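Notes for the talk in Hulstead, September 29, 2019
Showing a robot what we want: by hand, and from a distance
Speaker: Yasmine Erraji

Slide 1. Good morning. Say thank you to Hendrik Oosthuizen for the invitation. Mention that I will speak slowly, and that questions are welcome also during the talk. The talk has two parts, first teaching by hand, then teaching by remote control.

Slide 2. What do we mean by "showing"? When I teach my nephew to put a cup on a shelf, I do not give him coordinates. I take a cup and I put it there, and he watches. With a robot arm we have the same wish, but the arm has a different body from ours, so somebody must move that body through the task. In both methods, a person decides each movement and the computer writes down what the joints did.

Slide 3. Teaching by hand. You put the arm in a soft mode, you hold it near the wrist and you lead it. In the Nendon project we started like this in June. Advantages: you feel the weight, you feel when the arm does not like to go further, and a new person understands it in a few minutes. Problem: your own body is always in the way. On our videos from June you see mostly my elbow. (Wait here, people usually laugh.)

Slide 4. Teaching from a distance. The person sits at a desk and holds a controller. The arm follows the hand. Now the cameras see only the arm and the things on the counter. The price is that you do not feel anything. New operators close the fingers too early, or they come down too fast. I advise them to stop above the object, breathe, and only then go down.

Slide 5. The simulated kitchen. Before an operator works with a real arm, he or she practises in simulation. Let the picture stay for a moment before speaking. 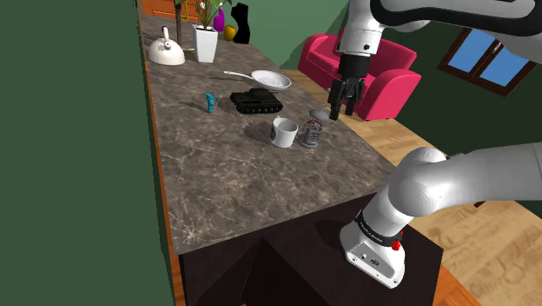 Simulated kitchen counter, with the empty gripper hovering near the jar and the mug.

Explain why the jar and the mug are a good exercise. They stand side by side, so if you come to the jar from the wrong direction, you push the mug. A good demonstration shows the robot a way around. Also point to the frying pan further back. Its handle is thin, and our operators do not agree where to take it. Both opinions are in our data, and I think this is healthy, but Hendrik does not agree with me. Maybe he will say so.

Slide 6. What we have collected. In total 2,352 demonstrations, made by 13 operators. From these, 417 were by hand and all the others by remote control. Do not read the whole table, only these numbers.

Slide 7. Mistakes in the demonstrations. At first we deleted every recording where the operator missed the object and tried again. Now we keep them, if the second try is clean. A robot that has seen only perfect movements does not know what to do after a bad one. But we still delete the recordings where the operator was waiting a long time without moving, for the robot learns to wait also.

Slide 8. Advice for a group which wants to begin. Start with 2 tasks. Write down in one sentence when a task is finished, and give this same sentence to all operators. Change the position of the objects between recordings. Let people rest, because a tired hand shakes and the shaking is recorded too.

Slide 9. Thanks to the colleagues at Markelik, who wrote the recording software. If there is time, show the short film again. If there is no time, go directly to the questions.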